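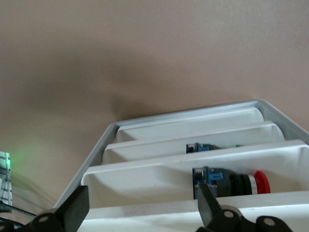
Panagiotis Kolev wrote in to say that divided trays are a way of losing things in straight lines, and that a coffee can did the job for his father. We get a version of that letter often enough that it seemed fair to start with it. He has a point about the straight lines. We disagree about the can.

Slotted trays for switches, buttons and other panel spares
Frequently asked questions, Grindside parts room
Last changed 22 July 2024

Do divided trays save any time?

Less than the catalogs say. If you own a handful of switches, you already know where they are, and a tray will save you nothing. Once several people pull from the same shelf, a tray starts to help a little, mostly by showing that a slot is empty before somebody needs what used to be in it. We have seen claims of 85 percent less searching. We would like to see who held the stopwatch.

Why a long slot and not a square bin?

Push buttons and selector switches are longer than they are wide once the contact block is on the back. Laid on its side in a trough, an emergency stop button like the red one in the photo shows you both the cap and the blue block without being picked up. In a deep bin you get a heap of caps and have to dig for the rest. For loose screws or terminals a long slot is a nuisance, and a bin with a lid is better.

Should the contact block stay on the button in storage?

Opinions differ here. We leave it on. The other camp stores heads and blocks separately and says it takes less room, which is true right up to the day you have five heads and two blocks and no idea who took the others. If you do store them together, check the contacts on the block before you fit it. A block that looks right can still be the wrong type for the circuit, and the tray will not tell you.

Are curved bottoms better than flat ones?

For getting small things out, yes. You can slide a finger under a part and roll it up the side. For keeping round things still, we are not convinced. A part that is round all the way along will wander when the drawer is pulled hard. Buttons with a squarish block on one end mostly stay put. If yours roll, cut a strip of thin foam before you spend money on the "anti-roll liner" sold with the Skusard trays. Ours was a strip of thin foam.

Is white a bad color for a shop?

It shows dirt. That is also the argument for it - you can see grit before it gets into a switch. Wipe it with a damp cloth and let it dry before anything goes back. We have never found a reason to buy a special cleaner.

Do I need the Endasus label kit?

No. We bought one in March and it prints nice labels. Masking tape and a marker are just as readable, and people will change a tape label when the contents change. Printed ones get left alone long after they stop being true, and a wrong label is worse than none.

How many of each part should a slot hold?

One layer. When parts are stacked the bottom ones get forgotten and somebody orders more. Suppliers like to sell buttons in packs of 12, and the temptation is to pour the whole pack in. Put out what fits in one layer and keep the rest in the box on the top shelf.

Can used emergency stops go back in the tray?

Not in the same slot as new ones. A used button may latch and release perfectly well in your hand, and that proves very little about the contacts. Ours go in a separate box marked for teaching and bench mock-ups, and they do not go back on a machine. If you can't say where a button came from, treat it as used.

Which tray do you recommend?

Measure your longest part first, then buy whatever fits it and fits your drawer. The Perić trays are fine. The Skusard trays are fine and cost more. Be wary of any listing that gives only the outside dimensions, as the rim and dividers eat more room than you would think.

Can I bring trays back to the parts room half sorted?

Yes, but leave a note in the slot where you stopped. Mr. Kolev may bring his coffee can. It will have to go on the lower shelf with the paint.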